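Sorters wanted at Fadthorpe!

We're looking for 12 people to join our December sessions, putting small pieces away into a compartment tray. If you love a tidy drawer (we do!), write to Niloufar Rezaei. 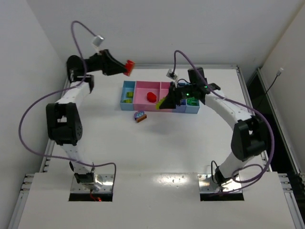

Tahmineh Mazandarani says she came for one session and stayed for four, and that small pieces are the most fun.

No experience needed, just patience and a liking for colour – tea's on us!
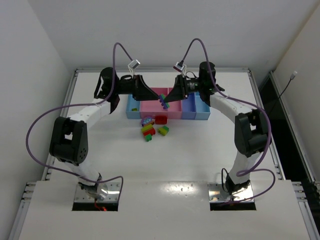
Purple and green block over the pink part of the bin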